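Food Preparation Fundamentals, Gastham Campus
Unit 9: Pans, bowls and the handling of produce

9.1 Scope

This unit covers the selection and placement of cookware before heat is applied. Knife work is in Unit 8. Students taking the short course at Divedley should read 9.2 and 9.3 only; the timing exercise is not assessed there.

9.2 Stainless steel frying pans

Stainless steel conducts heat poorly compared with aluminum or copper. Most pans sold for general use therefore have a layered base, with a conductive core between two steel faces. A pan without this core develops a hot area directly over the burner and browns unevenly.

The interior has no coating. Food put into a cold pan with no fat will usually stick. Preheat the pan on medium, add oil, then add the food. Surface temperature at the point of adding oil should be at least 130 degrees C for vegetables. Use the contact thermometer, and take the reading at the center of the base.

Long handles are kept parallel to the front of the work surface. A handle that projects over the edge is a handling fault and loses marks in the practical. 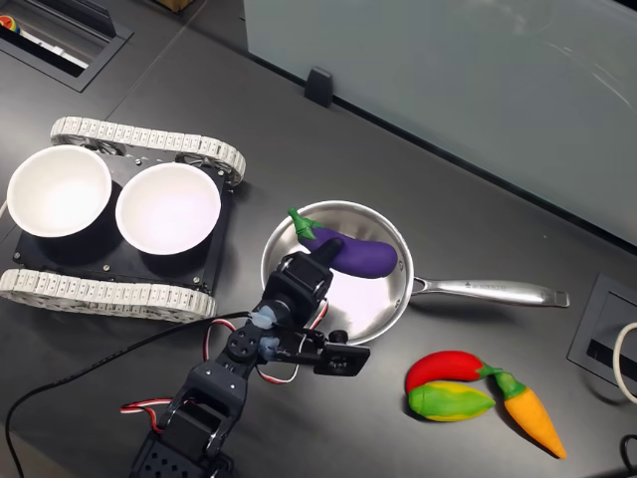
Eggplant is the usual test item for this unit. The flesh is porous and takes up oil quickly, so the amount of oil is measured before the pan is heated and is not topped up. Remove the calyx and stem before cooking. Salting for 20 minutes draws out some water and reduces oil uptake - the effect on bitterness is small in modern varieties.

Carrot is dense and needs a longer time or a thinner cut. Chili pepper goes in late, as the skin scorches. Do not combine the three in one pan at the start.

9.3 Bowls

Two bowls are set out for each station, one for prepared items and one for trimmings. White bowls are preferred. Residue shows clearly against a white interior, and a bowl with visible residue is returned to the sink. Bowls stay on the side of the station away from the pan handle.

9.4 Timing exercise

Work in pairs. Lay out the station, check it against the Villanueva checklist (form 1558), and record the time taken. Repeat with the layout reversed for left-handed use. Enter both times in the table on the back of the form.

Reading: Pamasar course reader, chapter 9, sections on heat transfer and pan materials. The section on cast iron is optional.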